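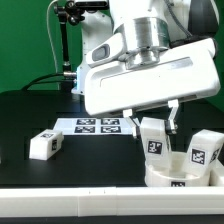 Work Organization Group, Department of Human Factors, Raduter Institute

4. The packing cell and the work around it

4.1 Setting

The study was carried out at Overgaard, a company that prepares small sets of parts for laboratories. Until last November, all sets were put together by hand at long benches. The company then introduced a first robot cell, which the workers call Zavero after the name of the project. In this section we describe what the cell does and which tasks stayed with the people.

The cell has one arm with a two-finger gripper above a black table. The parts handled in our period of study were white rectangular blocks, which carry printed square markers so that the system can find their position. Some blocks lie on the table and others stand at an angle in a round container. For the workers this difference is important. A block that lies flat gives few problems, but two blocks that lean away from each other leave the fingers a different space each time, and the operator must judge if the start position is acceptable.

Before the cell was installed, this judgment did not exist as a task. A packer took the block with the hand and did not think about its angle. Now the angle is discussed at the start of every shift, and the workers have their own words for it. "Open" is a good V shape and "lazy" is a block which leans too much.
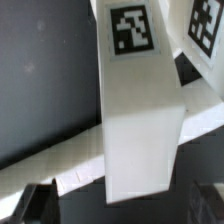
Reading time for this section: 5 minutes

4.2 Looking through the wrist camera

The operator follows the task on a screen which can show the view from the wrist of the robot. In this view one block can fill most of the picture, and the marker of its neighbor may be visible only in part. All operators told us that they needed time to get used to it. Dayana Lozano, a packer with long experience at the benches, explained it in the interview as follows: "With my hands I know where the next piece is. On the screen I have to remember it."

We collected 3,683 short entries from the operator log. Each entry is one moment when a person stopped the cell, changed something or wrote a remark. We sorted them by the reason given. The biggest group was not about faults of the machine. It was about the preparation of the table, for example a container placed too near to the rail, or a block turned with the wrong face up. The operators saw these entries as their own mistakes, although the written instruction at that time said almost nothing about the placement.

This had an effect on how people talked about their skill. At the benches, a good packer was a fast packer. At the cell, the persons whom the others asked for help were those who prepared the table slowly and in the same way each time.
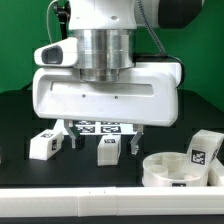 Did the operators have to learn programming? They learned to start, pause and reset the cell and to write a clear log entry, and changes in the program stayed with the engineers.

This division of work was accepted by most of the staff, but it also created waiting. When the gripper came down at a wrong height, the operator could stop it but could not correct it. Smaranda Matei, who was shift leader in the whole period, asked for a limited right to adjust the height. It was given after 2 months, and the remarks about waiting became fewer in the log. We can not say that the one caused the other, as the engineers also moved their office closer to the cell in the same weeks.

4.3 Interviews and the view of the workers

We interviewed 33 employees, of whom 26 had worked at the cell for at least one full shift. The interviews were held in the break room and lasted around half an hour. The questions were taken from the Familari interview guide, which we shortened for this purpose.

The answers about physical load were mostly positive. Less reaching over the bench was named often, and also less pain in the wrists. The answers about attention were more mixed.

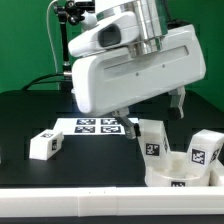
Several persons said that watching the arm made them more tired than packing, mainly in the second part of the shift. They could not leave the cell, but they also had little to do with their hands. Two of them had started to sort the returned containers during this time. The management first did not allow it and later made it a part of the job.

We also asked if the workers wanted to go back to the benches. Few wanted to go back completely, and few wanted to stay only at the cell. The usual wish was to change between both places within one day. The shift plan did not make this possible when our study ended. We return to the question of rotation in Section 5, together with the results on pay groups.

Figure 4. The packing cell at Overgaard: views of the worktable and from the wrist of the robot.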